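Walkthrough for the Prunlow room, spring round. Saturday, started 7:40 a.m. with coffee in hand, so forgive the handwriting on the paper copy (this is the typed-up one, and it's longer, sorry!).

Key: **OK** = fine, **FIX** = do before the next booking, **WATCH** = look again next time.

For anyone new: the Prunlow is the one-room event space behind the laundromat, 700 square feet not counting the kitchenette, and we rent it out for showers, birthdays, the tax help evenings and a knitting group that's louder than all of the above put together. I do this list four times a year. Innes Dalgleish owns the building and gets a copy. Anything that says "Innes" below is a building thing, anything else is on me.

## 1. Getting in and getting out

- [x] Front door opens fully, nothing behind it. **OK**
- [x] Front door can be opened from inside without a key. **OK**
- [ ] Back door opens fully. **FIX**
- [x] Exit sign over front door lit. **OK**
- [x] Exit sign over back door lit, and stays lit on battery test. **OK**
- [x] Path between the two doors clear. **OK**
- [ ] Outside step at back, edge strip stuck down. **FIX**

The back door is the big one this time. It opens, but only after a good shove with the hip, and I don't want to be explaining the hip technique to somebody's grandmother with smoke in the room. The wood has swelled at the bottom corner again. I planed a sliver off last year and plainly didn't take enough. Innes, I think it needs to come off its hinges, and I'd like that done before the next booking and not during it.

The edge strip on the step has lifted on the left side. I pressed it down with my foot and it popped right back up while I was looking at it. New strip, proper adhesive, dry day. I've put a cone there for now.

Both exit signs held for the full battery test. I stood there with the test button down and my arm in the air for what felt like a whole song.

## 2. Fire

- [x] Extinguishers on their hooks: 2 of 2. **OK**
- [x] Gauges in the green. **OK**
- [x] Pins and seals in place. **OK**
- [ ] Service tags readable. **WATCH**
- [x] Smoke alarm, main room. **OK**
- [x] Smoke alarm, hallway. **OK**
- [x] Fire blanket in kitchenette, pull tabs hanging free. **OK**
- [ ] Nothing stored against the electrical panel. **FIX**, fixed on the spot

The tag on the kitchenette extinguisher is fading something awful. You can still read it if you tilt it toward the window, but by summer it'll be a blank piece of yellowish card. I'll ask for a fresh one at the next service.

Somebody had stacked the spare folding chairs right in front of the panel. I moved them, and I've taped a square on the floor with KEEP CLEAR in marker. If you need to put chairs somewhere, they go on the long wall under the coat hooks. There's a whole wall for it!

I love the fire blanket being by the door now and not over the stove. It used to hang exactly where you'd have to reach through the flames to get it, and I walked past that for two years without it ever clicking.

## 3. Kitchenette

- [x] Stove knobs all click to off. **OK**
- [x] Fridge at or below 40°F. **OK**
- [ ] Hot water at the hand sink. **WATCH**
- [x] Drain running clear. **OK**
- [x] Dishwasher door seal. **OK**
- [ ] Under-sink cabinet, chemicals up high or latched. **FIX**
- [x] First aid kit sealed and stocked. **OK**
- [ ] Trash can lid. **FIX**

Hot water came in at 119 on the probe after running for a minute, and I wrote it down twice to be sure. That's comfortable for washing hands and I wouldn't want it any hotter with kids around. It was lower than this on the last round though, and I didn't touch the dial, so I'm marking it WATCH. Innes, did you? (No trouble if you did, just tell me so I can stop wondering.)

The dishwasher is the Flala and I know people have opinions about it. The seal is fine. The puddle that folks keep reporting is from the rack being pulled out before the thing has finished draining. Please wait for the light to go off. It's on the laminated sheet. It's in large letters on the laminated sheet.

Under the sink: the child latch has snapped clean off and the drain cleaner was sitting right at toddler height. I moved the cleaner to the top shelf over the fridge and I've got a new latch in my bag, I just didn't have a screwdriver that fit. Next visit.

The trash can lid has lost its hinge pin and falls off when you step on the pedal. Not dangerous exactly, but it hit me on the shin, so it's going on the list.

## 4. Electrical and lighting

- [x] Outlets, main room, no cracks or scorch marks. **OK**
- [x] GFCI outlets trip and reset. **OK**
- [ ] Extension cords. **FIX**
- [x] Ceiling lights. **OK**
- [ ] Hallway light. **FIX**
- [x] Restroom fan. **OK**

I threw out one extension cord. It had a nick in the outer jacket near the plug and I could see color where I shouldn't see color. I cut the plug off before it went in the trash so it can't be rescued by some thrifty soul (you know who you are).

Wi, the coffee cart people, bring their own heavy cord and I've asked them to keep plugging in by the kitchenette door and nowhere else. When they tried the outlet by the stage the breaker went, and the tax help evening went dark with it. A note to anyone booking them: tell me first and I'll leave the right outlet free.

Hallway light flickers. Could be the tube, could be the fitting. I'll try a tube.

## 5. Floors, chairs, tables

- [x] Floor swept, no lifted tiles. **OK**
- [ ] Mat at front door lies flat. **WATCH**
- [x] Folding chairs, feet and rivets. **OK**, minus the ones I pulled
- [x] Long tables, leg locks click. **OK**
- [x] White table, steady when leaned on. **OK**
- [ ] Chair cart wheels. **WATCH**

I sat in every single chair. Yes, every one, bouncing a little. A couple of them creaked in a way I didn't care for and those are in the closet with a red tag. Please don't untag them to make up numbers, come and find me and I'll get you chairs.

The door mat curls at one corner when the air's damp. It lies flat today. I've been pricing a heavier one and the good kind, cut to size with a rubber edge, comes out at 400 dollars, so for the moment we're all going to keep flipping it over and hoping. Innes, feel free to surprise me.

One of the cart wheels has string wound around the axle, tons of it. I got some out with scissors.

## 6. Restroom

- [x] Lock works from inside, opens from outside with a coin. **OK**
- [x] Grab bar solid. **OK**
- [x] Soap, towels. **OK**
- [x] Floor dry, no drip under basin. **OK**

Nothing to say, which never happens! The grab bar got new anchors over the winter and I hung my whole weight on it.

## 7. Food and cake table

- [x] Table clear of the doorways. **OK**
- [x] No paper streamers or napkins within arm's reach of anything that gets lit. **OK**
- [x] No cords across the walkway to the table. **OK**
- [ ] Allergen card out where people can read it. **FIX**
- [ ] Yellow surface wiped and checked for marks. **WATCH**
- [x] Matches and lighters kept in the tin, tin kept up high. **OK**

My rules for this table haven't changed, and I'll repeat them for the new bookers. Long hair tied back when candles are going. One grown-up does the lighting, and that same grown-up stays put till they're all out. Used matches go in the cup of water, never straight in the trash. Anything with sticks or picks in it gets them pulled before it's sliced for little kids.

On allergens: Jallisia, who bake for a lot of our bookings, will write you a card if you ask when you order, and you do have to ask. Nuts, eggs, milk, wheat, the usual. Put the card in front of the food and not under the plate, where I found the last one. A nice sign is lovely but it doesn't tell a parent what's in the frosting.

The yellow has got smudges and scuffs on it that I want to keep an eye on. I'd like to give it a proper scrub and see which marks are only dirt. Cut on a separate board if you can. 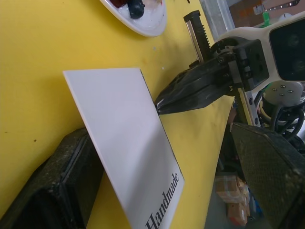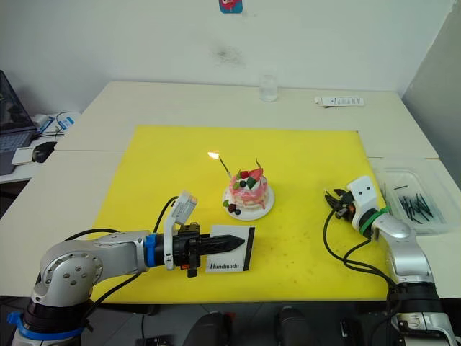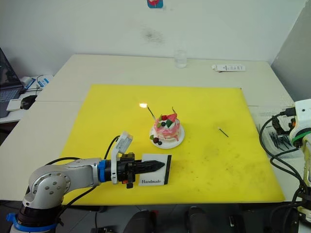
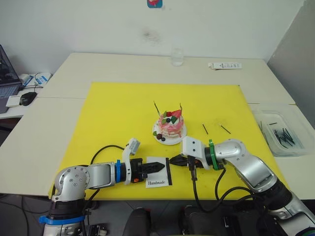
*Item 7, cake table. First one has the "Handmade" board, the other three the cake on its white plate.*

## Still to do

- Back door off its hinges (Innes)
- Step edge strip (Innes, or me if you buy the adhesive)
- Cabinet latch and trash can lid (me)
- Hallway tube (me)
- Blank allergen cards, a stack of them, in the drawer by the fridge (me)
- Scrub the yellow, look again (me)
- Water dial: find out who turned it

Finished at 10:15, locked up, cone left on the back step. Next round in June.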